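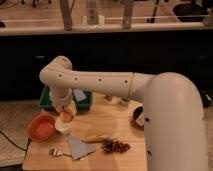

Table & Kitchen > How To

Setting a Small Table Without Buying a Matching Set
Feb 19, 2020

Most table-setting guides want you to own a charger plate before you start. I don't, and I've fed people for years. What follows works with mixed bowls, odd cups and whatever napkins are clean.

1. Clear the whole table first. Mine is light wood, 28 inches deep, and it fills up fast.

2. Fold the napkin flat. Skip the swans and the fans. A gray-blue one folded into a plain block looks fine on bare wood, and the fork goes to the left of it. I have seen the chart in the Tesholm catalog that puts the fork on top of the napkin. Try it and tell me how you unfold the thing.

3. Keep the colors loud and few. A red-orange bowl next to a white cup is enough. The Starance starter set has 46 pieces "in coordinated neutrals" -- I'm not convinced anyone eats better off them.

4. Put a tray toward the back. Green plastic with raised sides does the job. Leave a cloth in it for spills, and you won't have to get up in the middle of the soup.

5. Use fruit in place of flowers. A loose bunch of dark grapes laid right on the wood, with something long and yellow beside it, costs less than a bouquet. Wash the grapes first.

6. Pour last, and pour low. Bring the small cup right down over the bigger one and tilt slowly. Fallia sells a drip collar for this. I used one through August and went back to tilting slowly.

Allow ten minutes. If you're at 40, you're folding swans.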